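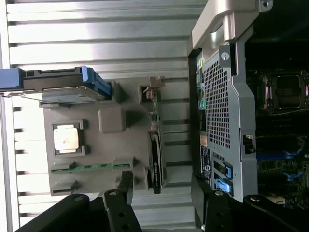
Right, memory! My favourite subject, and I've got 13 minutes for it, so stop me if I gallop. Start with the question everyone asks me at the Bradville library drop-in: "Why does my computer forget everything when I pull the plug, but my photos are still there?" Point at the green stick with its row of black chips, lying in its long channel, then at the hard drive with the blue handle. Two kinds of remembering. The stick is the desk you work on; the drive is the filing cabinet. Pause here, let people look.

- Desk and cabinet. Ask who has run out of space on their phone (hands up, there are always loads). That's the cabinet. Then ask whose laptop crawls with lots of tabs open. That's usually the desk!
- The Hendus story. Fitzgerald Rosenthal kept the parish records there on one old machine, over 2354 entries, typed in across a whole winter. He saved each evening before tea. The night the power went he lost 157 of them, all from that one afternoon. Read out his note to me, it's lovely, and don't rush the bit about the cat.
- Saving, then. It means moving things from desk to cabinet. Show it with the paper and the shoebox. Rochelle Hutchins has the shoebox.
- Cabinets wear out too. Mention spinning discs and the tiny heads that float over them, because I adore this bit. Keep it to a minute. If there's a groan, skip to backups.

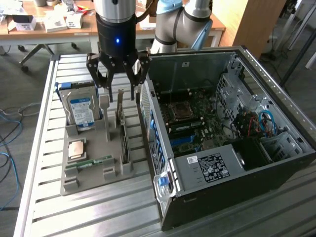 ## Backups, and then questions

Two copies, two places. One at home, one at your sister's. Grastlow history group do a swap every September and they love it, there's cake.

Someone will ask about the cloud. Say: it's somebody else's cabinet, very big, and you still want your own copy.

Handouts are on the chair by the door. Leave the last slide up for the web address.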